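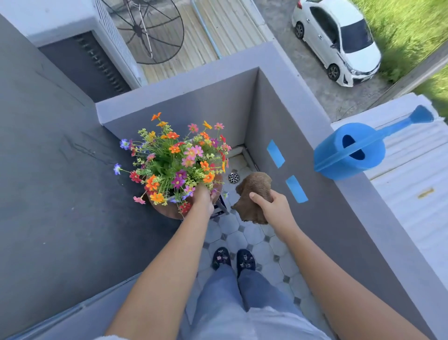
## Balcony, head cameras again (Saturday)

Taso, third go with the flowers. Looking straight down over the pot is so much better than I feared. Left hand on the rim, right hand with the little brown ornament, both fully in view, and there's still enough floor showing to see where the ornament might be put. Slippers in view as well, but they don't get in the way of anything.

Tungate on the steep tilt for the first half of the morning, then Salem on the shallow one. Same headband, same strap position, tape mark on the band so it goes back where it was. I did the moves by hand and will play them to the arm on Monday's rig when the bench is free.

### Steep tilt (Tungate)

- Hands stay in view nearly the whole time. The only losses were when I leaned back to stretch.
- The floor tiles are a gift! White octagons with the dark squares between them, so the tracker has corners everywhere and it locked on at once. I'd half planned to put markers down and didn't bother.
- The drain in the floor makes a good fixed point too. Use it to line up the start of each take.
- Weak spot: tall things. When something comes up off the floor towards my face it grows very fast and the wrist covers it.
- Reaching for the can up on the wall is awkward to follow at this angle. The can is in view when it's resting on the right-hand wall, but the hand arrives late and from the side.

### Shallow tilt (Salem)

Changed the wedge behind the mount and went again with the watering can. This one made me grin. You can read the pour properly — which way the spout is going, how far the rose is from the blooms, what each hand is up to. One fist round the curved handle on top, the other hand at the front near the base of the spout. I'd been logging this as a one-handed task, silly me, and the second hand is clearly steering. Changed the label in the sheet.
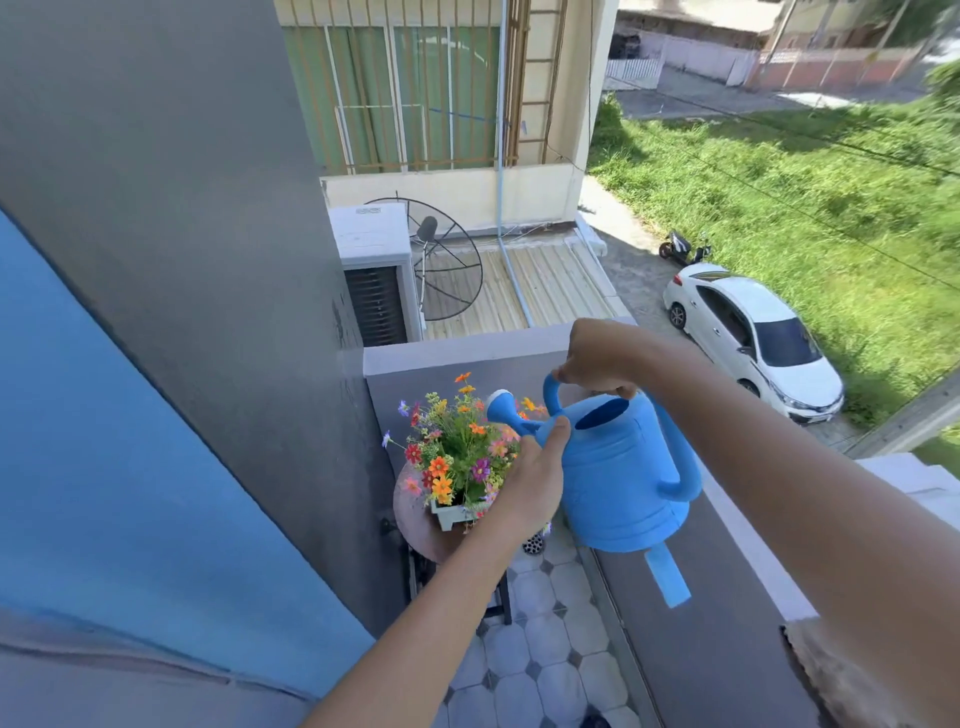 *Both hands on the can, rose towards the flowers. Shallow tilt.*

Cost of the shallow tilt is all the world that comes in with it: grass, the parked car, power lines, a window with a grille, the street at the back. Lots of sun on the grass and the exposure wants to follow it. I set the metering to the lower half and the hands came back to a sensible brightness. Should have done that at the start. The file size goes up too, I assume from all the fine detail in the grass, but I haven't checked against an indoor take.

Also less floor, so fewer tile corners. Tracking held while I stood still and wandered a bit when I turned my head to the right. Need to look at that in the log before I blame the camera. It could be the band slipping.

### Takes

91 usable across both cameras, 5 binned. Of the binned ones, 3 were the band sliding down and 2 were me forgetting to press record until my hands were already moving. Very happy with that, considering how fiddly last time was.

### What this means for the grippers

Watching the hands back has changed my mind about the Terkden fingers. I'd had them down as the spare pair, with the flat pads as first choice, and I now want to swap that round.

Pot rim: thin edge, curved, flowers drooping over it at the front. The flat pads need a clear run at the rim and would squash whatever hangs there. The Terkden fingers are narrow at the tip and could slip in under the blooms at the rim. Try this first.

Ornament: small and lumpy. Either pair ought to do. Softer pads would be kinder to it.

Can handle: this is the hard one. I close my whole fist round it and neither gripper does anything like that. Pinching across the handle means the can will swing as soon as it tips, unless the second arm holds the front, and that's exactly what my left hand was doing. So a two-arm pour, with Terkden on the handle and flat pads at the front? I'm really keen to see this one run.

### Next

- [ ] Wedge halfway between the two tilts. I think there's a sweet spot that keeps the tiles and still shows the spout.
- [ ] Salem with the steep wedge, Tungate with the shallow. At the moment I can't separate camera from angle, which is my own fault for rushing.
- [ ] Check head-turn drift in the log, right side only.
- [ ] Fresh foam on the headband.
- [ ] Measure the can handle with calipers before opening up the finger travel.
- [ ] Ask whether the bench can be had for a full afternoon with both arms.

Batteries on charge, cards copied to the Taso drive, wedges in the top drawer with the short screws.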